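Project Report: Loss of Grip Fault in a Two-Arm Produce Sorting Cell
Module: Applied Automation. Submitted 16 Jan 2018
Project partner: Drakos. Control software: Jellorness, version 9

1. Purpose

The task was to sort mixed vegetables and fruit into bins with two arms working over one shared table. This report covers the fault found in October, the tests made to trace it, and the changes to the stop logic. Bin layout and training of the sorting routine are dealt with in the earlier Plastberg report and are not repeated.

2. The fault

During a long run the right arm released a garlic bulb above the table while still travelling. The program logged the grip as good and carried on to the bin, where it opened an empty gripper. The same error then appeared in 9 of 100 test picks. All of them were garlic. Aubergines and lemons were not affected.

The dropped bulb was a lesser problem than the log entry. A cell that reports a good pick with nothing held will not stop, and the second arm may be sent into a space where a loose item is lying.

3. Tracing the cause

The finger motors were checked first and showed no loss of torque. The cable to the gripper was swapped for a spare with no change. Attention then moved to the grip check, which reads finger position once, 515 ms after the close command. A bulb held by its neck gave the same reading at that moment as a bulb held across its widest part, then slid out under movement.

The limit had been set using a hard test ball from Camosard. Nobody in the group had tested it with anything that tapers.

4. Changes made

The check now runs throughout the move. If the finger gap changes by more than the set limit, both arms hold position and the run must be restarted by hand. Closing speed was lowered for garlic only. After the change the cell completed 2000 picks. Slips still occurred, but each was logged as a slip and the arms held.

5. Work area

Garlic on the green surface, in all three views.

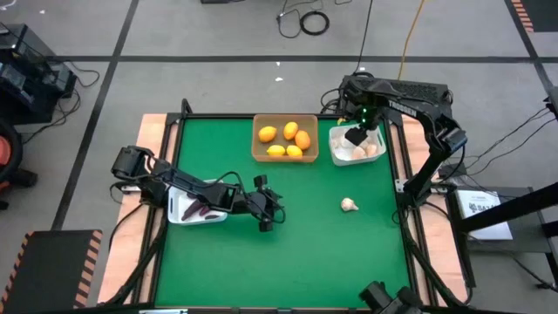
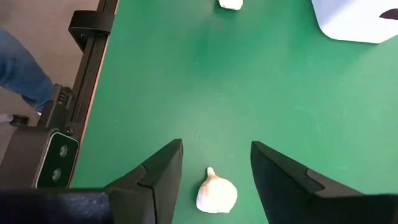
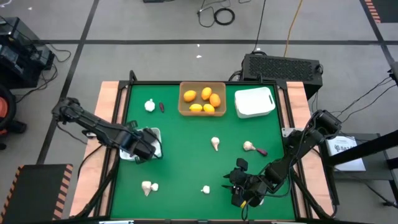
Why was the grip force not simply raised?

A higher force marked the bulbs and did not cure the fault, as a tapered neck is pushed out of the fingers faster when squeezed harder.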